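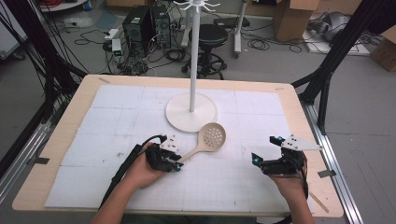

A day at the Stirari crossing

The ministry's bus left Pellmont at 6 in the morning on 26th November, and by the time we reached the border we had been told twice that the reopened line would change the region. Maybe it will. I went to see the freight terminal, and what I saw was a good deal of new concrete and one train.

Our guide was Eleni Halilović of Flandix, the company that holds the operating contract. She was patient with us and well prepared. The line to Pellmont is 127 kilometers long, she said, and the terminal can handle 3000 containers a month. I asked how many had come through in the last month. She said the figures would be published in December.

The customs hall is finished, with 40 desks in two rows. Most had no computers on them yet. A border officer told me his side still stamps paper forms, and that the other side won't accept them without a second set in its own language. There is an agreement to fix this. He hadn't seen the text — neither have I, although I've asked for it three times. 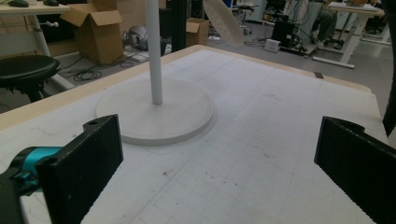
Who gains from the line

Over lunch, a deputy from the regional council talked about peace through trade. It's a nice phrase, and both governments like it. But the tariffs are set in the two capitals, and Stirari gets no share of the transit fees. Pawlak, the trucking firm that used to employ half the town's drivers, has already moved its depot south.

The political side is shakier still. Either government can shut the crossing with a day's notice, for any reason it likes. I asked Halilović whether Flandix is insured against that. She said the company was confident in the partnership.

We walked out to the platform before leaving. The train was still there, and so was the ribbon from the opening.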